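Diane Després has transcribed other people's conversations for most of her working life, and for the past eleven years she has done it from the same table in the front room of her house in Bendbridge. She types up oral histories, mostly, for small local archives like the one at Iltow, along with the odd town meeting when things get slow. By her own tally she has finished 1013 interviews. We sat down with her on a Friday morning in May, over a pot of coffee that she kept topping up before either of us had gotten halfway through a cup, to talk about listening, and about the workspace she has built up around it.

The first thing she wanted to talk about was the table. "Everybody asks about the headphones, but I'd like to start with the table, if that's all right," she said, and laughed. It came from a neighbor named Kettunen, who was moving to a smaller place and couldn't get it down the back steps. Diane and her brother took the legs off and carried it across the yard in the rain. "I thought it was too dark at first. I'd always had pale furniture, you know, cheerful things. Then I sat at it one evening and I saw all those little lines in the grain, and I thought, well, I could look at this for hours. And I do! When I'm listening hard I don't look at the screen at all, I look at the wood."

She doesn't keep much on it. A notepad comes out for names and spellings and goes back in the drawer at the end of the day. Her mother ran a sewing room the same way (every pin back in its tin before supper), and Diane says she fought the habit until she was forty and then gave in to it completely.

The headphones are another matter. She has gone through several pairs and is loyal to the big, plain, over-the-ear kind. "I want something round that sits on my ears and stays there," she said. "My nephew gave me the tiny ones that go inside, very fancy, and I wore them for one interview with a retired ferry pilot and lost one in the sofa before he'd even gotten to the war." Ear cushions, she told me, take a beating in her line of work, and she is slow to replace them. A worn cushion has gotten used to your head, and she hates breaking in a new one. She takes them off every hour, lays them flat on the table, and goes out to look at her tomatoes. 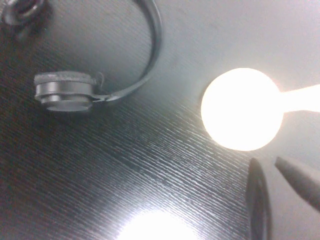 The headphones at rest on the dark table.

I asked what she hears in a recording that the rest of us might miss. She thought about it for quite a while, and poured more coffee. "Kitchens," she said finally. "So many of these were recorded in kitchens. You get the kettle, you get a dog under the table, you get somebody's husband coming in and being told to hush. I leave the hush in when I'm allowed to." Her favorite so far is a two-hour talk with a pair of sisters from Iditz who disagreed about the color of their childhood front door and returned to the subject four separate times. She typed every word of it.

Light matters to her nearly as much as sound. She likes it bright and low beside her, the way she had it as a girl reading past bedtime, and she works best before nine in the morning, when the street is still quiet.

She has no plans to stop. The Iltow archive has another box of tapes waiting for her, and the first one, she says, is labeled only "Aunt, second try."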